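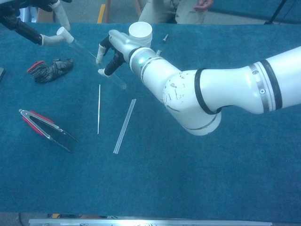 ## Stuff on a workbench and what it's for

For the Dellbridge kids' page, May 2021. Written fast. Ask a grown-up if a word is weird.

A workbench is a table where people fix things and make things. Any table can do it. Kitchen table, old desk, a door laid flat on two boxes. What makes it a workbench is the stuff that ends up on it.

### Pliers

Pliers are like really strong fingers. Two handles, two jaws, and a pin in the middle where they cross. Squeeze the handles and the jaws close.

Now the cool part. The handles are long and the jaws are short. So a pretty small squeeze at your end turns into a big squeeze at the other end. That's called leverage. A seesaw works the same way, and so do scissors and a nutcracker. Try it with scissors: cut a piece of thick cardboard with just the tips, then cut it way back near the pin. Way easier near the pin, right?

The jaws are metal so they don't squash. The handles often have rubber on them so your hand doesn't slip. Lots of them are red. Why red? Easy to find in a mess, is my guess. Genivaldo Mendonça taught me to fix bikes and he says he bought red ones for years and still lost them all the time.

There are lots of kinds:

- long skinny ones for tiny places
- flat wide ones for gripping
- ones with a sharp part for cutting wire
- crimping tools, which look a lot like pliers but they squash a little metal sleeve tight onto a wire so it stays put

Pliers pinch! Keep the skin between your thumb and finger away from the middle part. I have done this. Ow.

### Work gloves

Gloves keep your hands safe from scratches, splinters and rough edges. The part around your wrist is called the cuff. On some gloves it's a different color from the rest, and on some brands the cuff color tells you the size. Handy when there's a whole box of them and you want yours.

Work gloves are thicker than snow gloves in some spots and thinner in others. The palm gets the most rubbing so the palm usualy gets the tough stuff. The back can be stretchy so your hand can breathe and bend.

When to wear them: moving rough wood, picking up broken things, pulling weeds.

When NOT to wear them: near anything that spins, like a drill. A spinning thing can grab a glove and pull. Big rule. Even grown-ups forget it.

Also, gloves make it hard to feel small stuff. Put on a pair of thick ones and try to pick up a coin. Go on, I'll wait.

### Bolts and screws

People mix these up. I mix these up.

A screw usually bites right into the thing it's holding. Wood, mostly. It's often pointy. A bolt usually goes all the way through a hole, and a nut goes on the other end to keep it there. Flat end, no point. But there are screws with flat ends too, so there you go.

Both have a thread. That's the ridge that winds around and around. Want to see how it works? Get a piece of paper and cut out a triangle like a ramp. Wrap it around a pencil, starting with the tall side. Look at the slanted edge - it goes up around the pencil just like the ridge on a screw. So a screw is a ramp wrapped around a stick. Every turn moves it a tiny bit up the ramp.

Which way to turn? Righty tighty, lefty loosey. Works for most jar lids too.

### Plastic cups

Not just for juice! A cup on a workbench holds all the bits that roll away. When you take something apart, put the screws in a cup. If you took it apart in two places use two cups. Write on them with a marker.

Cups stack because they're wider at the top than at the bottom. That shape is called a taper. If the sides went straight up and down, like a soup can, the next cup wouldn't fit inside. Go look in your kitchen for things with a taper. Buckets, flower pots, yogurt tubs, ice cream cones.

Sometimes two stacked cups get stuck. There's air squeezed between them and it's hard for more air to get in when you pull. Twist them while you pull. Usually works.

Please don't drink out of a workbench cup after. Wash it or, better, never let it back in the kitchen. Ivone Brito at our house rule meeting made me write that.

### Clear tubes

A tube is hollow, a rod is solid all the way through. When they're clear it can be tricky to tell which is which from far away. Look at the end. Hole? Tube. No hole? Rod.

Clear tubes are good when you want to see what's going on inside. Water going through, a marble rolling down, a bubble. Some fish tanks use them for air. Clear things aren't invisible though. You can still see the edges, and shiny lines where light bounces off. Light also bends a little when it goes through, so stuff behind a rod can look stretched or flipped. Fill a round glass with water, draw an arrow on paper, and slide the paper behind the glass. Move it back slowly. Watch the arrow!

Long ones are wobbly to carry by one end. Hold near the middle or get a friend on the other end.

### Something soft on the table

Some people cover the bench with carpet or thick cloth. Three good things about it. Stuff doesn't roll so far. Things don't get scratched. And it's quieter, if you drop pliers on bare wood the whole house hears it.

Bad thing: tiny screws can hide in the fuzz. Use a magnet. Drag it slowly over the cloth and steel bits will jump on. Won't work for brass or aluminum, those you have to find with your eyes.

A bright cloth helps. Dark bits show up on it, and so do white ones.

### Try this - sort the bench

Ask a grown-up for a handful of safe stuff. Nothing sharp. Put it on a towel and sort it:

1. by what it's made of (metal, plastic, cloth, rubber)
2. then mix it up and sort by what it does (holds, grips, protects, joins)
3. then mix it up again and make up your own rule, and get somebody to guess it

Pliers are hard in round 1 - metal AND rubber. Where do they go? You decide, but you have to say why.

Next one is in July, all about tape. Alfredo Cruzado is writing it so the speling will be better.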